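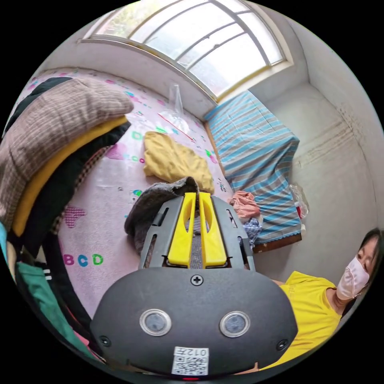
Is the sleep coaching program in Gouveia working?
Too early to say, and the figures we have are weaker than the launch material suggested.

Progress report to the Drostance fund, May 2025
Prepared by Raymonde Lemieux

We signed up 90 adults with long-term poor sleep. Each was promised 6 home visits and a paper sleep diary. Most visits went ahead. The diaries are another matter – many came back filled in with one pen, in one sitting, by the look of them. I would not build a claim on those.

Vasco Guerreiro reads the early scores as a clear gain. I don't. People who feel worse tend to stop answering, and we have no comparison group until Skudus starts in November.

Spending is on plan apart from $700 for extra printing. We ask to move 5 visits' worth of travel money to follow-up calls with people who dropped out. Please hold any press notice until those calls are done.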